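How to make cold brew at home, quick version

Updated 25 June 2021

Doing this fast, kettle's on for somebody else. No fancy gear. You need a big jar with a lid, a strainer, paper filters, ground coffee, water.

Grind first. Coarse, like raw sugar. Too fine and it goes muddy and takes forever to filter. Store-ground is ok, just ask for the coarse setting. I use the Pasden dark roast, used to buy Darkness but the shop near me quit carrying it in February.

Amounts: 86 grams coffee, 1,000 ml cold water. Makes a concentrate, not something you drink straight. Small jar? Cut both in half.

Coffee in, water on top, stir till theres no dry clumps. Lid on. Fridge overnight, or counter if your kitchen is cool. I've gone a full day by accident and it was bitter but drinkable.

Straining. Metal strainer first for the big stuff, then paper. Don't squeeze the filter! Sludge comes right through. Slow drip, go do the dishes. If it stalls, swap in a fresh paper.

To serve: 200 ml water or milk to half a glass of concentrate. Ice if you want. Adjust, some people like it way stronger. 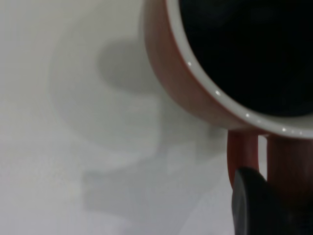
Also works hot. Heat the water seperately and pour it over the concentrate, don't boil the coffee itself or it gets sour. Microwave is fine for one cup, short bursts.

Keeps a week in the fridge, best in the first few days. Grounds go in the compost. Rinse the jar right away, the smell sticks to the lid.

Next up: the 2 jar method for bigger batches, when I get to it.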